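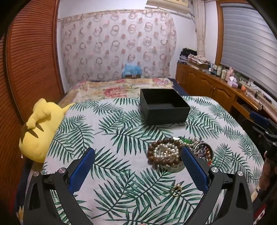 Zasen Community Fund | Walks and Events Team

Print this page | E-mail this page

How to set up a fundraising team for the charity walk

Anyone can start a team. You need at least 2 walkers, a team name and a captain who checks e-mail. The route is one mile, from the Bamska parking lot to Liepiņa Hall and back.

1. Pick a captain. The captain fills out the team form and gets all notices from us.

2. Set a goal. Most first-time teams choose $200. The goal can be raised later but not lowered once your page is live.

3. Sign up your walkers. Each one pays a $35 entry fee, which does not count toward the team goal. Walkers under 16 need a signed form from a parent.

Search this site
Enter keyword GO
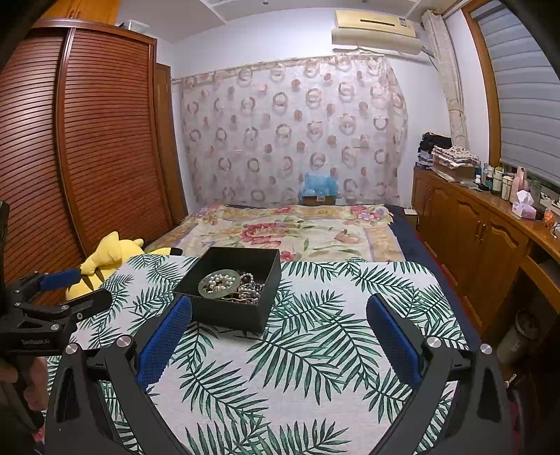 4. Plan one small fundraiser before the walk. Bake sales and car washes do well, and so does a table of donated accessories. Sort jewelry before you price it. Beaded necklaces and bracelets heaped together in a box, like the ones in the black box here, are hard for buyers to look through, so lay them out singly on the cloth. Price everything in whole dollars and keep a cash box with plenty of ones.

5. Turn in the money. Bring cash and checks to the Jakard Street office by 22nd February. Write the team name on each check. Online gifts are added to your total overnight.

6. Pick up your bibs. The captain collects them for the whole team at the hall, from 8 a.m. on walk day. Spare pins are at the desk.

Team pages stay open until November for late gifts.

We use cookies to remember your settings. Accept | Read more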